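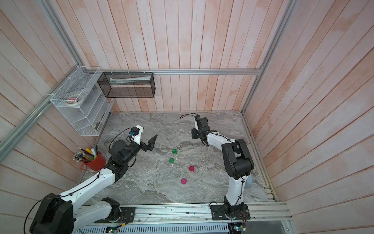
ノシポ・アダムス(Nosipho Adams)
Drestport 導入支援担当/ユーザーガイド編集

第4章 遠隔操作で手本を見せる

前の章までで、二本のアームの取り付けと原点合わせは終わっているはずです。おつかれさまでした。あの配線の章は書いている私も毎回ため息が出るくらい長いので、一息入れてから読み始めてくださって構いません。お茶でもどうぞ(ただし作業台からは離れたところで!)。

この章では、操作者がLagmanハンドルを両手で握ってアームを動かし、その動きをSkusasarに手本として記録していきます。題材は小さなカップの移動と重ね置きです。軽くて、倒れやすくて、つまむ場所を少し間違えるとくるりと逃げてしまう、なかなか手ごわい相手なのですが、そのぶん練習にはとても向いています。カップがうまく扱えるようになった方は、ほかの小物に移ってもあまり苦労しません。

4.1 始める前に

注意:アームの電源が入っている間は、囲いの中に手を入れないでください。カップが倒れたときに、つい手が伸びるのがいちばん危ない瞬間です。倒れたものを直すときは、必ず一時停止にしてから手を入れます。

注意:非常停止ボタンは、操作者が座ったまま届く位置に置いてください。見学の方がいる場合は、その方にも場所を伝えておきます。

1. 前面のレールにある左右の基板で、緑のランプが点いていることを確かめます。片方だけ消えているときは第3章の3.6に戻ってください。

2. 手首から出ているケーブルを目でたどり、関節に巻き込まれそうなところがないか見ます。肘を深く曲げる姿勢では、思ったより大きくケーブルがふくらみます。

3. 使わない道具を、アームの届く範囲から外します。テープやペン類は、壁際の棚や入れ物に収めておけば十分です。

4. カップを作業台の中央寄りに並べます。きれいな一列でなくても大丈夫です。むしろ少しずれているくらいのほうが、あとで助かります。

メモ:台の上の紙くずや細かいかけらについて、よくご質問をいただきます。カップの底に挟まるほどでなければ、記録そのものに支障はありません。気になる方は一時停止中に取り除いてください。ただ、毎回ぴかぴかに拭き上げた台でばかり練習していると、実際の現場に持っていったときに驚かされることがあります。Staltleyの工房で最初の設定をお手伝いしたときがまさにそれで、私たちは記録のかなりの部分をやり直しました。

4.2 ハンドルとアームをつなぐ

1. Skusasarを起動し、「手本」画面を開きます。

2. 左右のLagmanハンドルを、アームの今の姿勢におおよそ合わせて構えます。画面の線画が重なると、枠が緑に変わります。

3. 左のペダルを踏んだまま、ゆっくり息を吐いて二つ数え、それからペダルを離します。これで接続です。

4. まず右手だけを少し動かしてみます。次に左手だけを動かします。左右が入れ替わっていないか、ここで必ず確かめてください。

5. 指を閉じて、開きます。急に握り込まず、卵を持つくらいの気持ちでどうぞ。

注意:枠が緑にならないうちに接続しようとすると、アームが姿勢を合わせるために急に動くことがあります。Skusasarは通常これを止めますが、安全機能に頼り切らないようにお願いします。

ハンドルを動かし始めてしばらくは、どなたも肩に力が入ります。画面を見るか、アームを見るか、目が迷ってしまうのも普通のことです。私のおすすめは、移動の間はアーム全体を直接見て、つまむ直前だけ手首カメラの映像に目を移すやり方です。これは人によって好みが分かれますから、しばらく試して、ご自分の楽なほうに決めてください。

4.3 手本を記録する

1. 右のペダルを一度踏みます。短い音が鳴ったら記録開始です。

2. 片方のアームを、取りたいカップの上まで運びます。指先がカップの縁より高いところを通るようにします。

3. 真上から、あるいは少し斜めから近づき、縁をはさみます。指が触れたら、そこでほんの一拍だけ止まってください。

4. 持ち上げて、置きたい場所へ運びます。ほかのカップの上を横切るときは高さに余裕を取ります。

5. 静かに下ろし、指を開き、そのまま真上に抜きます。横へ逃がすとカップがついてきます。

6. アームを待機姿勢に戻し、もう一度右のペダルを踏んで記録を終えます。

途中で失敗したときは、左のペダルを長めに踏むとその回が破棄されます。破棄は恥ずかしいことではありませんので、遠慮なく使ってください。ただ、カップが少し滑ってつかみ直した、という程度の回はぜひ残しておきましょう。つかみ直しの手本が入っていると、ロボットも同じ場面で立ち直り方を覚えてくれます。残すかどうか迷った回には、終了後の画面で「保留」の印を付けておけます。

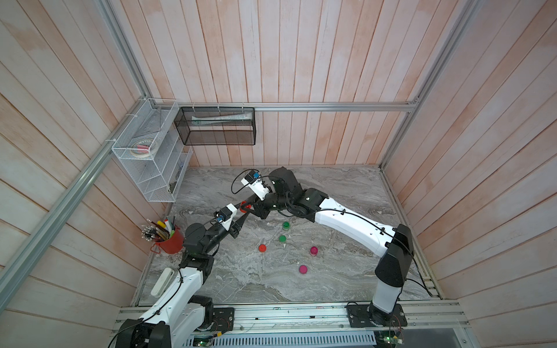

片手の動きに慣れてきたら、両手を使う手本にも進んでみましょう。左右のグリッパーを近づけて、一方からもう一方へ物を渡す動作です。ここからが楽しいところなのですが、同時に、いちばん慌てやすいところでもあります。どうかゆっくりお願いします。

4.4 両手で受け渡す

1. 渡す側のアームで物をつまみ、作業台から十分に浮かせた位置まで持ち上げて止めます。

2. 受け取る側のアームを、指を開いたまま近づけます。最後の区間は速度を「低」に切り替えてください。切り替えはハンドルの親指ボタンです。

3. 受け取る側の指を閉じます。渡す側はまだ開きません。

4. 両方がしっかり持っている状態を一拍保ち、それから渡す側の指を開きます。

5. 渡した側を先に引き、手首どうしの間が空いてから、受け取った側を動かします。

注意:両方の指で持ったまま、左右を引き離さないでください。小さな物でも関節に思わぬ力がかかります。過負荷の警告音が鳴ったら、ハンドルから力を抜き、左のペダルを踏んで接続を切ります。

注意:手首カメラどうしの接触にも気をつけてください。グリッパーの先ばかり見ていると、その後ろにある部分の幅を忘れがちです。私も忘れます。軽く当たっただけに思えても、カメラの向きがずれていないか、その回のあとで映像を確認してください。ずれていたら第3章のカメラ調整をやり直し、ずれたまま撮った回は破棄します。

受け渡しの高さは、操作者の方がご自分で決めて構いません。ただ、最初は台から200ミリの高さに統一しておくと、あとで映像を見返すときに比べやすくなります。慣れてきたら高さも角度も少しずつ変えていきます。

4.5 どのくらい記録すればよいか

片手の移動なら、まず50回を目安にしてください。一日で全部こなそうとせず、肩や手首が疲れたら休みましょう。疲れた手の動きは、そのまま手本に残ってしまいます。午前の記録はすばらしいのに、夕方になるとどのカップも妙に乱暴に置かれている、というデータを、私はずいぶん見てきました。

回ごとに、カップの位置と色の並びを少し変えてください。緑がいつも奥、ピンクがいつも手前という並びばかりだと、ロボットは色を見ずに場所だけ覚えることがあります。置き直しは一時停止中に、人の手で行います。アームで置き直す場合は、その動作が手本に混ざらないよう、記録を止めてから動かしてください。

操作者を途中で交代するのも歓迎です。その場合は「手本」画面の右上で操作者名を切り替えておきます。切り替えを忘れたときは、一覧画面からあとでまとめて直せますのでご安心ください。

4.6 終わるとき

1. 両方のアームを待機姿勢に戻します。

2. 左のペダルで接続を切り、ハンドルを台座に置きます。

3. 一覧画面を開き、「保留」の回を見直して、残すか破棄するかを決めます。翌日に回すと何を迷っていたのか思い出せなくなるので、その日のうちがよいと思います。

4. 「保存して閉じる」を押し、完了の表示が出てからアームの電源を切ります。

メモ:保存中に電源を切ってしまった場合、最後の回だけが失われます。それより前の回は残っていますから、あわてて記録全体を削除しないでください。復旧の手順は付録Bにあります。

記録した手本を再生して確かめる方法は、第5章で説明します。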